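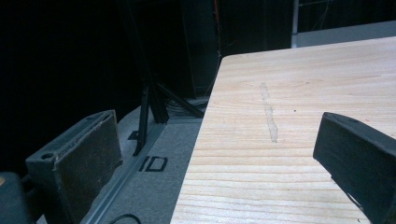 Moisture content is the figure people skip when they bring lumber into the Skukbridge shop, and it is behind most of the repair requests that come to the bench in winter. A panel cracks, a drawer sticks, a tabletop pulls away from its breadboard end, and the glue or the screws get the blame. Appearance gives very little warning. A light-colored board like the one at the top of this item can look the same at 18 percent as it does at 6 percent, apart from a slight difference in how it takes a pencil line, and the pale surface tells you more about hand dirt than about water. The only way to know is to measure, and the measurement is easy to get wrong. The notes below replace the sheet that used to hang next to the planer.

What the number means

Moisture content is the weight of water in the wood divided by the weight of the same wood with no water in it. It is given as a percentage. Because the bottom of the fraction is the dry weight, green lumber can go over one hundred percent, which surprises people the first time they see it in a table.

Water sits in wood in two places. Free water fills the cell cavities and leaves first. Bound water is held in the cell walls and leaves later. Losing free water changes the weight of a board and hardly changes its size. Losing bound water changes the size. The point where the free water has gone and the walls are still full is called the fiber saturation point, and all the shrinkage that matters for furniture happens below it. Everything on our racks is already below it, including the lumber stacked outside under the roof.

Wood keeps trading water with the air after it has dried. Leave it long enough in steady air and it settles at a value set mostly by relative humidity and slightly by temperature. This is the equilibrium moisture content. In a heated house in January, 6 percent is a normal figure. In our shop in August it is a good deal higher. A piece built in August and delivered to a heated house is going to shrink, and the drawing has to leave room for that.

Working out the movement

Shrinkage along the grain is small enough to ignore in furniture. Across the grain it depends on how the board was sawn. The movement around the growth rings is larger than the movement out from the center of the tree, so a flatsawn board moves more in width than a quartersawn one. In many hardwoods the difference is close to double.

To get an estimate, multiply the width by the change in moisture content, in points, and then by the coefficient for the species and the cut. The coefficients are in the blue binder. Take a flatsawn hard maple board 129 mm wide at 18 percent. Brought down to 6 percent, it loses a little over five millimeters in width. The same board quartersawn loses around half of that. The result is an average. Individual boards vary, and a board with mixed grain, flatsawn at the center and rift at the edges, will fall somewhere between the two values.

The same sum works for the whole width of a glued panel. Use the full panel width, since the glue lines do not stop anything. Vilgot Eide asked whether narrower strips reduce the total movement of a panel. They do not. Narrow strips reduce visible cupping, and they let you choose the grain direction more carefully, and that is a separate benefit.

Pin meters

The shop has a pin meter and a pinless meter. The pin meter measures electrical resistance between two points in the wood. Dry wood resists more, wet wood less. Push the pins in so that the line between them runs the way the manual specifies, and drive them to their full depth. Shallow pins read the surface, and the surface is the part of the board that changes fastest. If a board has just come in from a damp van, a shallow reading will be high. If it has been lying in the sun, a shallow reading will be low.

Set the species before you read. The default setting is Douglas fir, and the error on some tropical species is large enough to be misleading. Also correct for temperature. Cold wood reads lower than it should. Lumber carried in from the outside stack in winter should be left inside overnight before anyone writes a number on it.

Take readings in 3 places at least: near the middle of the length and well in from each end. End grain gives up water quickly, so the last stretch of a board is nearly always drier than the rest. A single reading taken close to the end will make the whole board look ready. Stay clear of knots, and do not read across a check or split.

Pin meters lose accuracy at both ends of the scale. Below 6 percent, resistance is so high that the reading is not worth much, and ours will sometimes show nothing at all. Above the fiber saturation point the number should be treated as "wet" and left there.

Pinless meters

The pinless meter sends a field into the wood from a plate on the back. It leaves no holes, so it suits finished parts and expensive boards. It needs flat contact. On rough-sawn stock there is air under the plate and the reading drops. Plane or scrape a small patch first.

It also reads to a fixed depth. If the board is thinner than that depth, the meter is measuring whatever lies underneath as well, and a steel saw table will ruin the reading. Hold the board in the air, or put it on a block of rigid foam. Density has to be entered for the species. A heavy board of a light species will read high even with the correct setting, and the only cure for that is to check one board by oven.

Oven test

Where the two meters disagree by more than a point or two, the oven settles it. Cut a thin section across the full width of the board, well in from the end. Knock off any loose fibers and weigh it right away on the small scale. Write the weight on the section in pencil. Dry it in the shop oven just above the boiling point of water, and weigh it again at intervals until two weighings in a row agree. Subtract the last weight from the first, divide by the last, and multiply by one hundred.

Loose fibers matter more than they seem to. If they fall off in the oven, they are counted as water. The same goes for resin in pine, some of which cooks off and makes the wood look wetter than it was. Do not use the microwave for this. Thư Quan scorched two sections that way and the results were thrown out.

Case hardening and uneven drying

An average can hide a wet core. Kiln-dried stock that was rushed may show a good surface reading with a much wetter center, and it will move after it is resawn. To check, read a fresh crosscut face with the pins placed first near the shell and then at the center. If the two are far apart, sticker the lumber and wait.

Drying stress is a separate problem and no meter will find it. Cut a fork from a crosscut section by sawing out the middle, leaving two prongs. If the prongs pinch in toward each other, the shell is in compression and the board is case-hardened. If they stay straight, the stress is low. If they pinch at once, the cause is stress already in the board. If they move slowly over the next day, the core was wetter than the shell and is still drying. Both can be present in the same piece.

Storage in the shop

Stickers should all be the same thickness, dry, and lined up one above the other. A sticker out of line puts a bend in the board above it, and the board will keep that bend once it has dried. Leave a gap to the wall. Do not lay boards flat on the concrete, even for an afternoon, and do not wrap part of a stack in plastic. A board with one covered face dries from the other and cups.

The readings on the shop hygrometer have been drifting. Cường Văn checked it against a salt test and it was reading high. A new one has been ordered from Drurkley and will go on the post by the clamp rack. Until it arrives, treat the old one as good for trends only.

Finish slows the exchange of water with the air. It does not stop it. A film finish on the top of a table with bare wood underneath is a common cause of cupping, so the underside should get the same number of coats. Oil has very little effect on the rate and should not be relied on for this.

Labels

Every board that stays on the rack for more than a week now needs a label on the end with the species, the reading, the meter used and the month. Use chalk or a stapled card. Marker bleeds into pale wood and has to be planed out. Readings without a meter name will be wiped off, as there is no way to compare them later.

The maple from Trornoncombe is on the lower rack and has been read with both meters. It is still too wet for panels and is fine for bending stock. Hậu Lò has the list of readings and will repeat them at the end of the month. Questions about the coefficients go to Chi-keung Tse, who also has the spare pins for the meter.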